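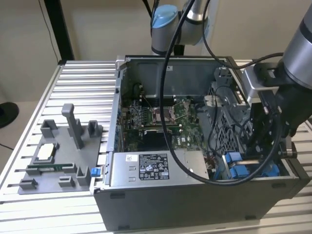
December, Ikivwood, drying shed and back workshop

Opened the shed at first light. Frost on the inside of the door again, so the seal along the bottom is not doing anything. Added to the list.

Ash from Mikkelsen

The load came in yesterday after dark and we only got the covers over it. Went through it properly this morning with Montri. Straight stuff on the whole, sawn clean, a bit of wane on the outer boards which was agreed in the price. Some of the wide ones have brown heart running in from one end. It won't matter for the Lilterano chairs as they are being painted, but keep it out of the table tops. Montri has chalked a B on the ends of those.

Ends had not been sealed at the mill, though Philomena asked for it on the order. A few already have small checks, the sort you only see if you wet the end grain and look sideways at it. Trimmed the worst and gave every end a thick coat of Prindaline. It goes on badly in the cold. It dragged and left bare spots near the pith side, so I stood the tin in a bucket of warm water and went over them again. That worked much better and used less. Keep the tin in the office from now on, not in the shed.

Moisture sample, board from the middle of the pack, cut well in from the end, loose fibres knocked off, weighed straight away: 339 g. Into the oven after that. Weighed it until it stopped losing, and it comes out at 46 per cent. That is about what I would expect for ash felled this late in the year. The pin meter gave all sorts on the same board, so don't use it on this load until it is a good deal drier. It is only any use to us towards the end.

Kieran asked why we bother with the oven when the mill sends a figure. The mill's figure is for the log, taken somewhere near the outside, and says nothing about how the middle of a board is doing. Also we need the dry weight of a sample to follow the stack later on. I have kept the offcut next to it as the follow-along piece, ends sealed, and it goes in a pocket in the stack where it can be pulled out and weighed without shifting anything.

Stacking

Made up two stacks instead of one tall one. Last winter's tall one leaned, and the bottom boards took the shape of the bearers. Bearers levelled with a string this time and packed with slate. The floor drops towards the drain more than it looks.

Stickers all from the same batch, dry, planed both sides. Montri found a bundle of the old oak ones behind the extractor and I have put them on the fire pile. They stain ash, a blue-grey bar right across the board, and it goes in deeper than you think. We lost a good set of seat blanks to it and I don't want to see them in the shed again. If we run short, rip some more from the poplar.

Stickers lined up over the bearers, every layer. I know it is slow. Kieran did the second stack by himself and I only had to move a few. He had put the short boards all at one end, which leaves the other end soft. Short ones want to be spread about, flush to alternate ends, with the gaps inside.

Weights on top: the concrete slabs from the yard, on a sheet of scrap ply so they don't mark the top layer. Wide boards are at the bottom where the load is greatest.

Left a clear walkway on the wall side. Philomena wants to be able to get in there with the trolley.

Air

Fans off for the first stretch. The shed is cold and damp and the surface is losing water quite fast enough by itself on a windy day. The side louvres on the west are shut, east ones half open. I think we opened up too early with the beech and that is where the surface checks came from, though Balthasar puts it down to the sun getting in through the gap by the door. Could have been both. Gap is now boarded over.

Hung the wet and dry bulb thermometers between the stacks at chest height. The wick was stiff as a twig and had been reading dry for who knows how long. New wick, clean water in the bottle. Somebody please top up the bottle when passing. Rain water from the butt is fine if you strain it, tap water leaves scale on the wick.

Kiln

Balthasar has been on the small kiln all morning. Walnut for the Lilterano counter is in there, coming to the end. He pulled two test pieces and cut prongs in them. The prongs closed in on the saw kerf and touched, so it is case-hardened and would pinch the blade if we ripped it as it stands. He has put the steam back on to condition it and will cut fresh ones tomorrow. Not to be unloaded until he says, whatever Lilterano have been told on the phone.

On that, Ketsara rang them and they can wait if they get the counter front first, since the plumber can work around it. So the front panels come out of the dry stock we already have on the rack and the top follows. Ketsara to match colour, the rack walnut is paler. I think it will be near enough once oiled but she should see them side by side in daylight and not under the tubes.

Drain on the kiln is slow. There was a plug of bark and something like felt in the trap. Cleared by hand, still slow, so there is more further down. Rods are at Philomena's.

Door gasket on the hinge side has gone flat. You can feel the warm air on your hand. Balthasar stuffed it with rag for now. Need to measure it and order, it is a plain bulb section but I can't remember which size we got last time and the invoice is not in the folder.

Back workshop

Bandsaw blade changed. The old one had been wandering to the left and I had been blaming the fence. Set the guides again with a strip of paper. Cut a test piece from the rack ash, full depth, and it came out parallel. The old blade is coiled on the hook with a tag on it for sharpening. Please don't hang untagged blades on that hook.

Planer is leaving a fine line down the left of every board, so there is a nick in the knives. Shifted one knife sideways by a hair and the line is gone. That trick works once, the next nick means a regrind.

No processor in the Dell tower yet. Kiln readings go in the paper book until further notice, on the left-hand pages, with the time beside each one.

Glue-up for the stool seats. Kieran did the dry run first and found one joint that rocked. It had been planed with the fence slightly out and both edges had the same lean the same way, so they added up. Flip one board end for end and plane it against the other face, then they cancel. He did that and it closed up with hand pressure. Left in clamps near the stove. It was too cold at the far bench for the glue, it goes chalky along the line if it chills before it has taken. Warm the boards as well as the glue. A cold board takes the heat straight out of it.

Tried the leftover Prindaline on the end grain of some turned bowl blanks, sycamore, fresh. I want to see if it peels when the blank shrinks. They are on the top shelf by the window, half of them coated all over and the others on the ends only. The bare ones alongside are for comparison. Don't move them nearer the stove to hurry them up.

Odds and ends

Montri thinks the worm holes in the yew are old. There was no fresh dust on the black paper under it this morning. Leave the paper where it is and leave the yew outside the shed.

Sawdust bin is full and the lid won't shut. The farm only wants it if there is no walnut in it, on account of the horses, so walnut dust goes in the bags and the bags go to the tip. It needs writing on the bin itself in big letters, the note on the wall has faded.

Out of wax for the saw table. Out of medium gloves.

Philomena has the Mikkelsen paperwork and will raise the end sealing with them. I would ask them to do it the day it is sawn or knock something off and let us do it.

To do

– seal along the bottom of the shed door
– rods for the kiln drain
– measure kiln gasket, hinge side
– write on the sawdust bin
– Ketsara and the walnut, by daylight
– rip more poplar stickers if the next load is the same size
– weigh the follow-along piece from each stack and put the weights in the book, with the wet and dry bulb readings next to them

Clamps can come off the stool seats after breakfast. Locked up at dusk, kiln left running, Balthasar looking in on it later.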